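Galano Town Supporters Forum > Women and Girls > Under-17s

Thread: U17 squad for the Gekberg tournament

touchline_moaner
November 11, 2022
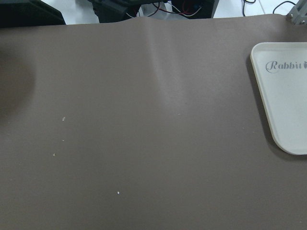
So the squad list is up on the club site, filed under "Car Parking" for reasons best known to the club. Two keepers, and only one recognised left back, who has spent most of the season playing on the right. The coach says she wants "flexibility". I've watched us defend corners and I'd say we have plenty of that already.

Anyone travelling? It's 374 miles there and back and I'd like to share petrol with someone who doesn't sing.

north_end_nell
I sing, so that's me out.

I don't mind the squad. The midfield picks itself and the two youngest were the best players on the pitch against Heven in September. My worry is up front. We had 61 per cent of the ball that day and lost to a throw-in.

oldflask
You can't lose to a throw-in.

north_end_nell
You weren't there.

Gaffer_Taped
I was, and she's right. Long throw, one bounce, off our centre half's shin. The Heven bench looked embarrassed.

I disagree about the midfield though. Leaving out last year's captain is daft. She's the only one who talks. Without her it's like watching people wait for a lift.

touchline_moaner
She missed most of pre-season. You can't pick someone on chatting.

Gaffer_Taped
You can if the other ten are silent. She was back for the last four matches and played the lot. The Greenberg game turned when she came off on 57 minutes.

oldflask
It turned when their number nine came on. She'd have scored against our first team. So would I, mind.

halfpast_three
Parent of one of the squad here, so I'll keep it dull. The girls were told the places were earned in training, not on last year's form, and everyone left out got a proper phone call. I thought that was decent. When I was that age you found out by reading a bit of paper on a door.

Gaffer_Taped
Fair enough, and good luck to yours. Still think it's the wrong call.

north_end_nell
Does anyone know if it's group games first or straight knockout? The website says both.

halfpast_three
Groups. Heven are in ours.

oldflask
Someone teach them to head a throw-in.

touchline_moaner
Still one seat going. Nell, would you consider humming?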